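Courses > Design and Environment > Student Projects > Report

Overview Reports Staff Library Contact

Standby Power and Short-Use Appliances in Shared Student Housing

Bhavana Annamalai and Hyun-seo Ra

Introduction

Our project looked at how electricity is used in shared student housing at Bernadcombe. Residents there pay a flat monthly fee that includes power, so they never see a bill. We wanted to find out which appliances use the most energy over a normal month, and whether residents could guess the answer.

We picked this subject after the housing office raised the fee in April and gave electricity as the main cause. Several residents blamed kitchen equipment. Others blamed computers left on overnight. There were no figures to back up either claim.

Method

We worked with 9 households in the Tornutov building. Each household got a plug-in meter and a log sheet. The meter stayed on one appliance for five days and was then moved to the next one on the list. Residents wrote down the start and end time of each use. Built-in appliances such as the stove could not be metered this way, so we left them out.

We also gave every resident a short survey before metering began. It asked them to rank their appliances from highest to lowest energy use over a month.

Energy is power multiplied by time, and most of the confusion in the survey came from mixing up the two. A device with a high power rating may run for a few minutes a day. A device with a low rating may run all day and night. Hair dryers, kettles and toasters belong to the first group. Routers, refrigerators and game consoles on standby belong to the second.
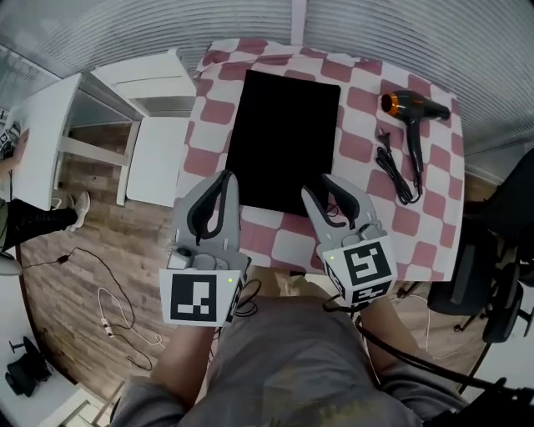

Figure 1. Hair dryer, a short-use appliance.

Results

Residents ranked the hair dryer and the kettle near the top. The metered results put both of them in the middle. In most households the refrigerator came first, and older refrigerators used clearly more than newer ones. Space heaters came next in the households that had them. One household ran a heater through the night, and its total was the highest in the study.

Standby power was lower than we expected for phone chargers and higher for audio equipment. One pair of powered speakers was never switched off at the wall during the five days it was metered, and it used more energy than the same household's toaster.

The log sheets were less reliable than the meters. Short uses were often missing, mainly in the morning. For this reason we based our totals on the meter readings and used the logs only to check for odd values.

Problems

Two meters reset when they were unplugged, and we had to repeat those readings. The Prasier meters kept their memory and would be our choice if the project were done again. We also metered in mild weather, so heater use in winter is probably higher than our data shows.

Recommendations

The housing office should replace the oldest refrigerators first. Residents should get a one-page sheet showing monthly energy by appliance, using the method in Ko, chapter 5. A switched power strip for audio and game equipment would also help, if it is placed where people can reach it.

Further work could compare Tornutov with a building where residents pay for their own power.

Contact the course office | Copyright Bernadcombe Student Projects | Back to top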